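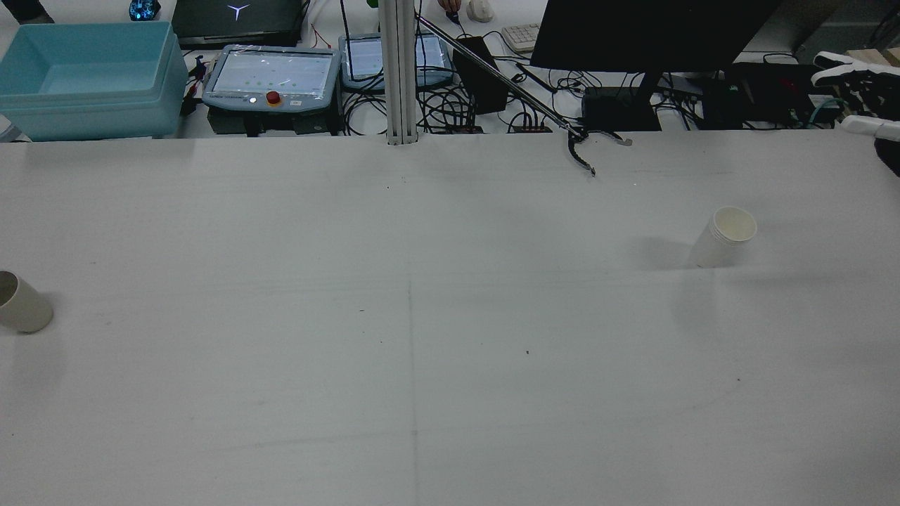

Review: Nadov bench cell setup kit, after 50 days

The Nadov kit promises a two-arm cell ready in 30 minutes. Ours took until March was nearly over, but the bolts were nice. You get an alignment sheet, a cable chart and a calibration routine that runs from the pendant and apologizes in three languages.

Squaring the arms to the table is the good part. Draw a centerline, draw a cross line, touch off each hand, save. Cable routing gets half a page of the manual – it deserves a chapter and possibly a hymn. 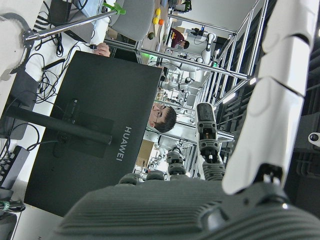
Dace Rozīte disagrees: the chart is fine if you label both ends before you plug anything in, and she would knock a star off for the finger calibration, which forgets its offsets after every firmware update.

Fair enough. Save them to a stick. Cups make a cheap grasp check afterward, and they don't file complaints.
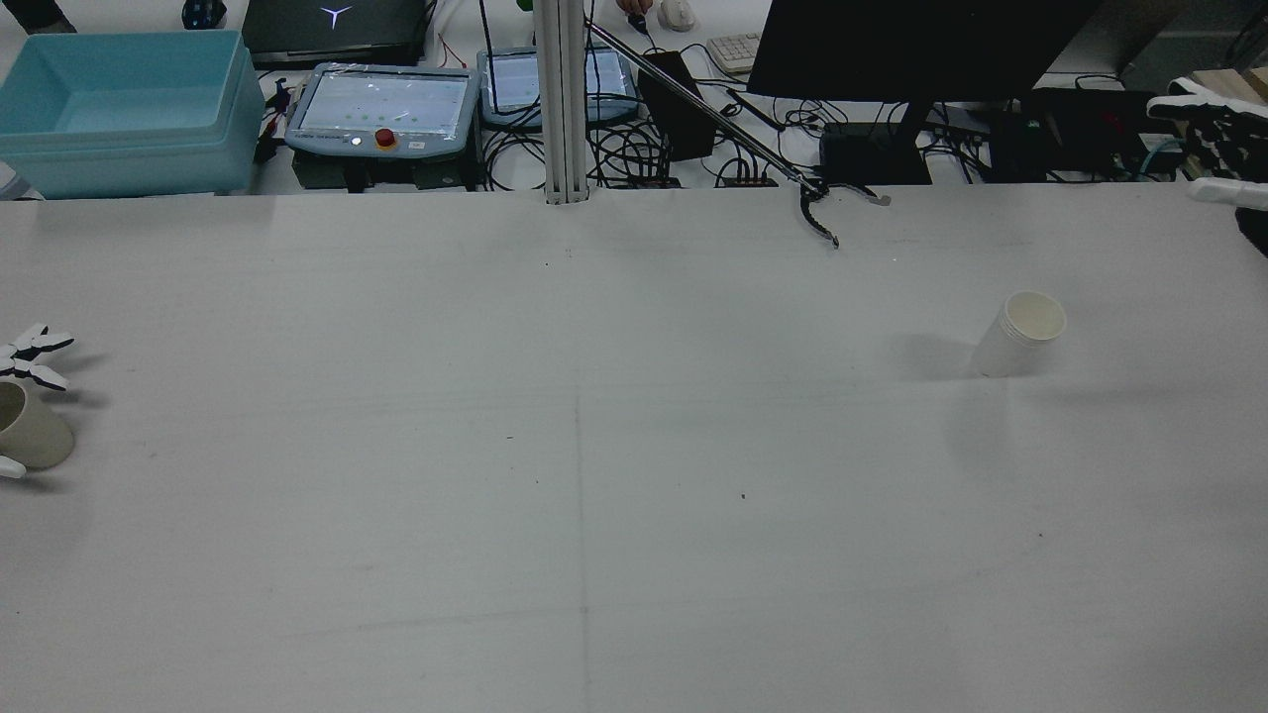

Upkeep

Wipe the table, recheck zero, tighten the wrist screws. Support answered me in 9 days.

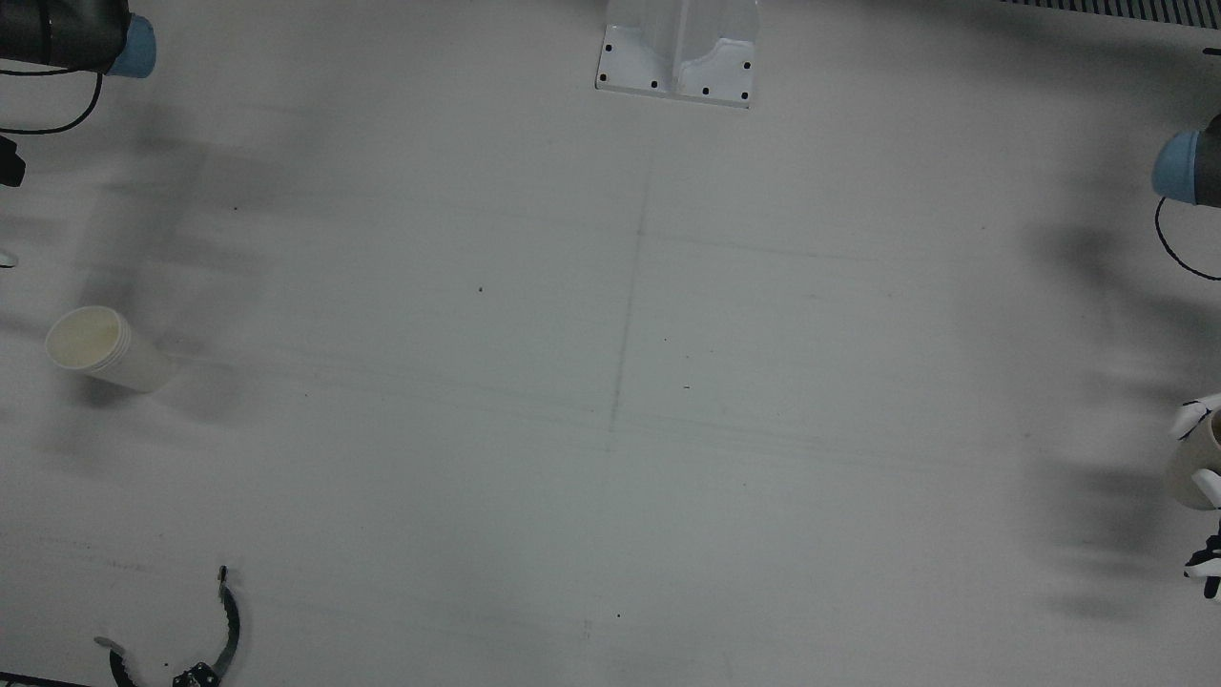 Table and both arms, from the fixed camera.

Three stars out of five.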